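The Bread of Ploltcombe

The winter my grandmother stopped baking, I was working in the kitchen of the hotel in Fendmont, and I believed that I knew already everything about dough. I had a white jacket with buttons made of cloth. I had a thermometer in my sleeve pocket. When my mother called and said that Grandmother's hands had become too weak for the Christmas bread, I answered that I would come for 2 days and make it myself, and I was proud of how easily I said it.

The bus to Ploltcombe goes up for a long time. At the last stop the driver turned off the engine and ate an apple, and I walked the rest with my bag of flour. I had brought my own flour. I was afraid that the flour in the village would be too coarse.

Grandmother was sitting by the stove with a blanket on her knees. She looked at the bag and then at me.

"Is there no flour here?" she asked.

"This one is stronger," I said.

"Ah. Stronger."

She did not say more, but she lifted one finger toward the shelf where her notebook stood. It was a school notebook with a blue cover, and I had seen it all my life without opening it. I opened it now. The page for the Christmas bread had only one line: Flour, butter, milk, raisins, the yeast from Castow, until it is enough.

I read it aloud. I asked her how many grams of butter. She told me that the butter was in the cellar.

So I made the dough by my own recipe, the one of the hotel, where every number is printed on a card and the card is covered with plastic. I warmed the milk and measured it with my thermometer. I kneaded for 18 minutes by the clock on the wall. Grandmother watched the clock too, and once she closed her eyes, and I thought she was asleep, until she said, "You are hurting it." 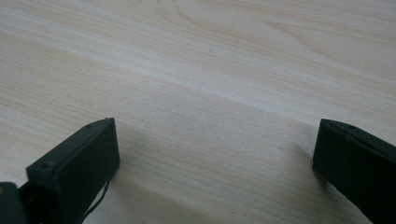
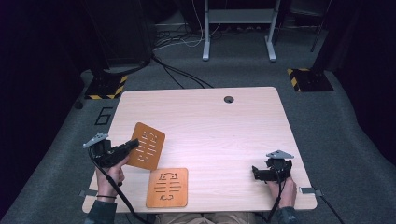 I put the dough in the big bowl, covered it with a towel and set it near the stove. Then we waited. In the hotel we have a steel cabinet for this, with warm damp air inside, and it is never late. In my grandmother's kitchen the wind came under the door. After one hour the dough had not moved. After two hours it had moved a little on one side, like a person who turns in the bed and does not want to get up.

"It needs a neighbor," said Grandmother.

I did not understand. She pulled the blanket from her knees, which she had been warming all the afternoon, and held it out to me. I wrapped it around the bowl. Then she made me put the bowl on the chair beside her, very close, so that her elbow rested on it. We sat in this way until it was dark, the three of us, and she told me about Eynon, the village on the other side of the river, where she had gone to dance as a girl. She had walked home across the ice with her shoes in her hand. Her father was awake when she came in. He was standing at the table with flour up to the elbows, and instead of shouting he moved a little to the side and made a place for her.

"That was the first time I made it," she said. "With cold feet."

"And how did you know when it was enough?"

She took my hand and pushed it under the blanket, under the towel, until my fingers touched the dough. It was warm and full, and when I pressed it, it pressed back.

"Now you tell me," she said.

I wanted to look at the clock. I think she felt my head turning, because she held my hand more firmly.

"A little more," I said at last.

"A little more," she agreed, and leaned back in her chair.

We baked it late in the evening. One side came out higher than the other and some raisins burned on the top. My mother arrived by the morning bus and cut the first slice while she was still in her coat. She chewed for a long time. She said it was not the same bread, and then she cut another slice.

Before I left, I took the notebook from the shelf and found a pencil. I meant to write down the grams, the minutes and the temperature of the milk. I stood there until I heard my mother calling that I would miss the bus. Under the one line of my grandmother I wrote: Keep it warm beside somebody. Then I put the notebook back, and I left the rest of my flour in her cupboard, next to hers.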